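Chemical storage and prep room, walk-through checklist with comments
March
By Britt-Marie Amundsen

Rooms covered: prep room, solvent closet, corridor outside both. Walked with Jonatan Sandberg, who had the keys. Marks are OK, FIX or ASK.

1. Doors and exits — OK
Both doors open fully and latch. Corridor is clear apart from a folded hand truck, moved while we were there.

2. Eyewash station — FIX
Flow is good on both sides. The tag has no initials for the last 2 checks. Jonatan says they were done. Please initial the tag at the time of the check, not later from memory.

3. Fire extinguishers — OK
Needle in the green on all units. The one by the solvent closet hangs behind the door when the door is open. Same comment as last time. I would still like it on the other wall.

4. Solvent closet — FIX
Backlund cabinet closes by itself from any angle. Bottom shelf has a stain near the back left corner, old and hard. Someone should find out what it was before it gets scrubbed. Spill tray underneath is fine.

5. Fume hood — ASK
Airflow reading was 100 feet per minute with the sash at the mark. With the sash all the way up the alarm sounded, as it should. The Trernen sticker on the side gives a service interval I can't read anymore. Ingegerd Forsberg to look up the contract.

6. Containers and lids — FIX
Every container needs contents, date opened and initials on the body. Labels on lids don't count, lids get swapped. Tape is fine for holding a lid but don't run it over the writing. Wipe down lids when they go back on the shelf.

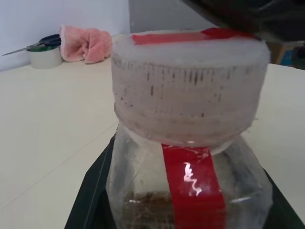 Item 6. Clear plastic jar with white lid, red tape over the top.

Eleven containers on the middle shelf had no date opened. Katia Barbieri has the list and will date or discard them. Anything with no known owner goes to the waste pickup with an "unknown" form, one form per container.

7. Waste drums — OK
Both 200-liter drums are on pallets and grounded. Funnel closed on each. Momlow pickup sheet is posted and current.

8. Gloves and goggles — FIX
Plenty of medium gloves, no large. Two pairs of goggles are scratched badly enough to throw out. Order through Sudix with the next batch of wipes.

9. Paperwork — ASK
Safety data binder is complete up to the letter R. After that several sheets are older editions. Hedvig Åberg has the new ones in her office — put them in and pull the old.

Items marked FIX are due before the next walk-through. Send ASK answers to me by email.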